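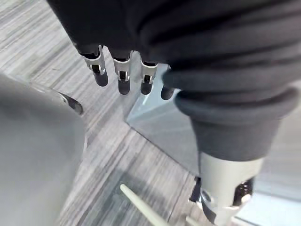

The Lecomte Adjustment

5 min read

Posted 5/9/20 by the Clistidby Desk

The scale at the Drivton grain elevator was certified every February, and in February it was off by eight pounds.

The inspector set the test weights on the deck a second time, in the same order, corner by corner and then at the center. The result did not change. She wrote the figure in the column marked As Found and left the column marked As Left blank. The tolerance for a scale of that class and load was narrower than eight pounds. The form had no space for remarks, so she wrote in the margin.

The manager came out of the office with his coat unbuttoned. He asked whether it read heavy or light.

"Heavy," she said.

He considered this. A scale that reads heavy credits the farmer with grain he did not deliver. The elevator pays for it. There had been no complaints.

"How long?" he asked.

She could not tell him from the scale. A load cell does not keep a diary. It could have drifted over the year, a little with each frost, or it could have gone in one afternoon when a truck came on too fast and braked on the deck. The paper tickets would show it if anything did. The same trucks crossed the same scale empty, and an empty truck weighs what it weighs, give or take fuel and mud.

The tickets were kept in the basement in Mondico boxes, the flat kind with a metal corner. She was not required to look at them. Her authority covered the device and the seal on the device. She could reject the scale, hang the red tag, and drive to the next site, a feed store with a platform scale and two counter scales. She went down to the basement.

The boxes ran in order of date. She chose a single truck, a tandem axle that hauled from the north section, and copied its empty weights onto the back of a blank form. There were 107 of them. She plotted them in pencil with weight up the side and date along the bottom.

The points made a band. The band was as wide as a tank of fuel, and it lay flat through spring and summer and the whole of harvest. After harvest it stepped up. The step was small enough to be lost in the fuel, and she would not have sworn to it in front of a judge. She laid a ruler through the middle of the points on each side of it. The two lines were eight pounds apart.

The step fell between two tickets, five days apart. She went up and asked what had happened in those five days.

The manager looked in the service log. Lecomte had sent a technician to replace the junction box under the deck, where the rain got in. The technician had replaced it, trimmed the corners, and signed. The log showed the part number and the hours. It did not show test weights.

"He had weights with him," the manager said. "I saw them on the truck."

"Did they come off the truck?"

The manager looked at the log again, although the answer was not in it.

She explained the procedure. A scale that has been opened must be tested before it is used. The technician sends in a placed-in-service report, and the report goes in a file. She had the file in the car. It had reports in it from the year the scale was installed, and from the year the deck was replaced, and then nothing.

A loaded truck had pulled up at the approach while they talked. The driver did not turn off the engine. Two more had come in behind him.

She put the red tag on the indicator and crimped the seal. The nearest other elevator was across the river, with a toll each way and a line at noon. The manager said so. He said it without heat, as a piece of information she might want for the form.

"Call Lecomte," she said. "If they come today, I'll stay and retest."

He went in to call. She walked out to the first truck and told the driver the scale was down. He asked what was wrong with it. She told him it was reading eight pounds heavy.

"In whose favor?"

"Yours."

He looked past her at the deck, where the test weights still stood at the center with frost on their handles. He had crossed it 300 times, he said, counting both directions, and he had always figured it was shorting him. He put the truck in reverse. The two behind him had to back out first, and that took some time.

She sat in the car with the heater on and filled in the rest of the form. Under Cause she wrote "undetermined – see attached" and attached the plot. Under Action she wrote "rejected." Then she turned to the margin where she had written her remark and found that the pen had frozen partway through it. She went over the faint part again until it could be read.

Contact the Clistidby Desk | Copyright 2020 Clistidby, all rights reserved | Back to top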